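Jikus Transit Cartoons and Handbills: Data Card

Version 2

Summary

Jikus is a collection of transcribed and cataloged items on public transportation in the port city of Dresa. It brings together editorial cartoons, route handbills, fare notices and letters to the editor that deal with the closing of the harbor ferry and the bus service that replaced it. The release contains 700 item records. Each record consists of a catalog entry, a full transcription of any printed text, and a short subject note prepared by a cataloger.

The collection is maintained by the Plirnlow Library of Local Print. Ultan Quinlan is the responsible editor and the point of contact for corrections.

Source material

All items come from the Mac Giolla deposit, a set of bound scrapbooks kept by a family of ferry agents and later placed with the library. The scrapbooks were assembled by hand over several decades. Clippings were pasted in the order in which they were collected, which does not always match the order in which they were printed. Where the original newspaper or printer could be established, it is given in the source field. Where it could not, the field is left blank.

The deposit is strongest for the years of the ferry debate and thin for the period after the bus depot opened. Handbills survive mainly for the eastern routes. Users should not take the absence of a route from the collection as evidence that the route did not run.

Files

The release is divided into the following files.

records.csv: one row per item, with catalog fields
transcripts.txt: full transcriptions, keyed by item number
subjects.csv: the subject list and the scope note for each term
changes.txt: corrections made after the first release

All files are encoded in UTF-8. Fields in the two tables are separated by commas, and text containing commas is enclosed in double quotation marks.

Fields in records.csv

item: the item number, unique within the collection
book: the scrapbook number, from 1 to 16
leaf: the leaf on which the item is pasted
kind: cartoon, handbill, notice or letter
title: the printed title or caption, or a supplied title in square brackets
source: the newspaper or printer, where known
maker: the cartoonist or signatory, as printed
subject: one or more terms from subjects.csv, separated by semicolons
legibility: a score from 1 to 5, with 5 indicating that all text can be read

Transcription was carried out by library staff working from the original leaves. Spelling, capitalization and punctuation follow the print. Line breaks have been removed except in verse and in fare tables. Text that could not be read is marked with the word "illegible" in square brackets. Lettering inside a cartoon is transcribed from left to right and from top to bottom, with speech placed after signs and labels.

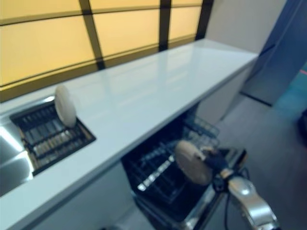
PLIRNLOW, May

Notice to users of the first release. The library has completed its review of the subject terms and has replaced the earlier list in full. Terms that combined ferry and bus matters under a single heading have been separated. The former term "harbor transport" has been withdrawn, and items that carried it have been assigned to "ferry service", "bus service" or both. Item numbers have not changed. Users who have built indexes on the earlier subject terms will need to rebuild them.

The review also corrected a number of attributions. Several cartoons previously entered under one maker were found to bear a different signature once the leaves were cleaned. These changes are listed by item number in changes.txt, together with the earlier reading.

Intended uses

The collection is suitable for the study of local opinion on transportation, for teaching with primary sources, and for work on the language of public notices. It may also be used to test text search on short historical documents.

It is not suitable as a record of timetables or fares. Handbills were often overtaken by later notices, and the scrapbooks do not include every revision. Nor should the letters be treated as a balanced sample of public views. They were selected first by newspaper editors and then by the family that kept the scrapbooks, whose living depended on the ferry.

Sensitive content

Some cartoons and letters use expressions about dock workers and newcomers to the city that are now considered offensive. These have been transcribed without alteration. The subject term "derogatory language" is applied to the items concerned so that they may be excluded where appropriate. Private addresses printed beneath letters have been omitted.

Known limitations

Scrapbook 2 suffered damage before it reached the library, and many of its items have low legibility scores. Captions trimmed by the original collectors cannot be recovered. Leaf numbers in the later scrapbooks were supplied by the library and do not appear on the leaves themselves.

Subject terms were assigned by a single cataloger and checked by a second. Differences were settled by the editor. No separate record of those differences has been kept.

Access and reuse

The catalog records and subject list may be reused without restriction. Transcriptions may be reused for research and teaching, provided that the collection is credited. Page scans are not part of this release and may be consulted in the library's reading room by appointment.

Suggested credit: Jikus Transit Cartoons and Handbills, version 2, Plirnlow Library of Local Print.

Corrections

Reports of errors should give the item number, the field concerned and the proposed reading. Accepted corrections are entered in changes.txt and carried into the next version.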